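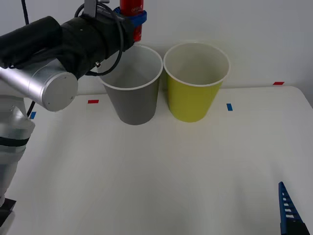 Opening - get them talking first

Hi everybody, thanks for coming in so close to lunch. Ask for a show of hands: who had coffee this morning? Who drank it out of a paper cup? Keep my own hand up. (Wait for the laugh, if there is one. If there isn't, keep going!)

Say who I am. I ran the front counter at Skollow for years and now I help small cafes work out their menus and their lines. I am not a barista champion and I burn milk at home.

What this talk is about

Waiting. The stretch between paying and getting your drink. I got interested in it when Kanyarat Suksawat let me stand behind the register at her place on Bunnag with a stopwatch and a notebook. One morning in June I timed 143 orders. My feet have never forgiven me.

The average wait was about 174 seconds. Read that number slowly. Then ask the room to sit quietly for what they think is that long, and stop them at thirty seconds. Everybody always thinks it's been way longer.

Story: the two lines

Kanyarat had one line for ordering and a kind of puddle of people by the pickup end. You couldn't tell who had ordered and who hadn't. Folks would come in, see the puddle, and walk right back out the door. I watched them do it, and she'd had no idea, poor thing, with her back to the door pulling shots all morning.

So we moved the pickup shelf over by the window. That's it. Cost us an afternoon and one stubbed toe (mine). The drinks didn't come out any faster at all, I timed it again, but people quit asking "is that mine?" every time a lid went on.

Don't get stuck here. I always want to tell the bit about the fern. Skip the fern unless we're running early.

Names on cups

I love this part. Kulap Chaiyaporn hates having her name called out in a coffee shop, so for years she has ordered as Kate. Then one day there was a real Kate in line and they both reached for the same latte! Ask for 2 or 3 stories from the room, somebody always has a good one.

Then make the real point: calling the drink AND the name clears up most of the mix-ups. Say the drink first. People listen for what they ordered before they listen for who they are.

What to try when you get home

Stand in your own line on a busy morning, coat on, bag on your shoulder, and buy something. Do it at the worst hour. Write down where your eyes go while you wait.

Put the sugar and lids where people can get at them without reaching across somebody who's still paying.

If a drink is going to be slow, say so at the register. "That one takes a few minutes, is that okay?" Most people say sure.

Questions

If someone asks about ordering apps, be fair. I only know the one we used at Skollow and it had good weeks and bad weeks. Handouts are on the chair by the door - remind them to grab one, and to leave me the pens.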